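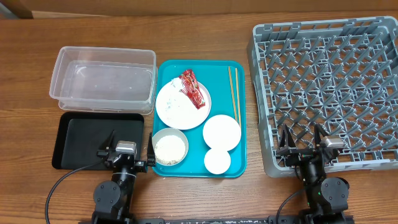
Bivine Voter Guide and Candidate Evenings
Progress report to the Jorkero Fund, second reporting period

Dear friends at the Fund,

Thank you, first of all, for your patience with the date of this report. We had meant to send it at the end of February, and then the township clerk's office moved the filing deadline for the two open council seats, and everything we had planned to tell you about the ballot was suddenly out of date. It is now March, the list of candidates is settled, and we can write to you with a good deal more confidence than we could have a few weeks ago.

As you will remember, your grant pays for two things: a printed voter guide that goes to every household in the four wards of Bivine, and a series of evenings where residents can meet the people running for council and school board and ask them whatever they like. We asked for money for five evenings. We have held three, and the last two are booked.

The voter guide

The guide is written and laid out, and it is at the printer now. It runs to sixteen pages, four more than we budgeted for, and we will come to the money further down. Every candidate for council was sent the same six questions, and so was every candidate for school board, with the last two changed to suit. We gave each person 120 words per answer and we held everyone to it, including one sitting council member who sent us almost two pages on the culvert at Mill Road and was not pleased to see it trimmed. (We sent it back and asked for a shorter version, as we had promised we would in the rules, and a shorter version arrived the next morning.)

All but one of the candidates answered. The remaining space will carry the person's name, the office sought and the words "No reply received," in the same type as everything else. We talked for a long time about whether that was fair, and decided it was, as long as the letter, two emails and a phone message were all on record. They are.

The guide will go to 3,724 households. That number comes from the township's own mailing list, with the duplicates taken out, and it is a little higher than the figure in our application because of the new apartments on the east side of Ward 3. We are very glad those residents are on the list this time. Last cycle they were left off altogether, and we heard about it, quite rightly, at nearly every meeting that fall.

We are also printing the guide in Vietnamese. The translation was done by the Châu Community Library, whose reading group went through our draft line by line and found several places where our English wasn't clear to begin with. "Mill levy" caused the most trouble, and the paragraph we ended up with is better in both languages for all the arguing over it. If we do this again we would like to send the library our draft before the English text is final, and we have put that in our notes for next time. 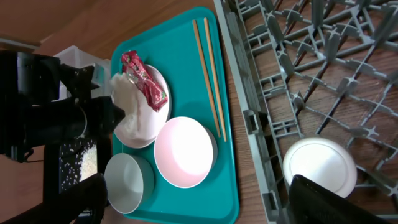
The library also offered us its front room for the fourth evening, and we said yes right away. It seats fewer people than the grange hall but it is on the bus line, and the bus still runs at 9:00, so people who come without a car can stay to the end.

The candidate evenings

Across the three evenings so far we have welcomed 273 people, counted at the door from the sign-in sheets. We had hoped for 240 by this point, so we are pleased, though we should tell you plainly that the number is lopsided. The Ward 1 evening was packed, with people standing along the back wall, and the Ward 2 evening was thin. There was a home basketball game that same night, and we simply hadn't looked at the school calendar. We have looked at it now.

The format has changed a bit since our first report. In Ward 1 we did it the old way, with candidates at a long table and questions read from cards, and it was orderly and rather stiff. For the next two we kept the table for the first half hour and then moved everyone to round tables, with each candidate spending ten minutes at one before moving on. People who would never in their lives stand up and speak into a microphone asked excellent questions sitting down. We heard a long and very well informed exchange about snow removal on the private lanes, and another about why the school board meets at 4:30 in the afternoon when most parents are at work. Two of the candidates have since said in print that they would move the meetings to the evening, which we report to you as a fact and without taking any credit for it.

We had a few complaints. Some residents felt that ten minutes per table was too short, and one candidate felt that the bell we use was rude. We have kept the ten minutes and changed the bell. There was a more serious complaint from Ward 3, where a supporter of one candidate was handing out campaign cards inside the hall. Our rule is that campaign material stays outside the door, and we should have had the rule posted where people could see it. It will be posted at the next two.

Supper has been a simple affair throughout, with a hot dish and rice and a tray to carry it on, and it is one of the better things your grant has paid for. Starting at 6:00 with food has brought in families who would otherwise have had to choose between eating and coming. 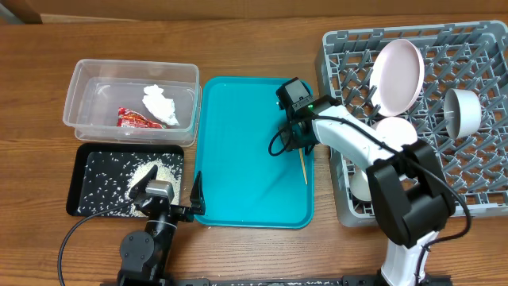 Rice on the black tray, with a napkin and a snack wrapper in the clear container.

We have been asked whether supper could be dropped at the remaining evenings to save money. We would much prefer to keep it, and the budget allows for it.

Getting the word out

We handed out 2,826 flyers for the first three evenings, through the grocery, both clinics, the schools and the feed store. On the sign-in sheet we ask people how they heard about us, and the most common answer by a long way is still "a neighbor," followed by the school newsletter. The radio spots we paid for were mentioned by only four people. We will not be buying any more of them, and the money set aside for that has gone to the larger print run.

The recordings of the evenings are posted on the township's website, for which we thank the clerk's office. The sound in the Ward 2 recording is poor for the first several minutes and we have added a written summary alongside it.

Money

The four extra pages in the guide and the Vietnamese edition together put us over on printing. We covered most of that from the radio line, as described, and the rest from hall rental, where the grange gave us a lower rate than it had quoted. After all bills received to date we have $2,755 left, and against that we still expect the mailing service's final invoice, the rental of chairs for the library, and supper for two evenings. We think it will come out close to even. If there is a small amount remaining at the end, we would like to ask your permission to spend it on extra copies of the guide for the polling places, and we would be grateful for a word from you on that before the end of April.

What comes next

The fourth evening is at the Châu Community Library, for Ward 4 and for anyone else who cares to come. The fifth is for school board candidates only and will be held in the cafeteria at Purier Elementary. We chose the cafeteria over the gym after listening to both rooms - the gym echoes terribly, and there would have been no hope of hearing anyone at a round table.

The guides should reach mailboxes about two weeks ahead of the start of early voting. We had wanted three weeks, but the change in the filing deadline used up the difference. The full text will go online the same morning the printed copies go to the post office, so that nobody has to wait on the mail.

After the election we will compare turnout in the four wards with the last two local elections, and include the figures in our final report. We want to be careful about what we claim from them. There are two open seats this year and a school bond on the ballot, and either of those alone might bring people out.

You would be most welcome at either of the remaining evenings. Doors open at 5:45, and if you let us know you are coming we will save you a seat near the front.

With our warm thanks,
The Bivine Voter Guide Project

Enclosed: final list of candidate questions, sign-in totals by ward, printer's quote, draft of the Vietnamese edition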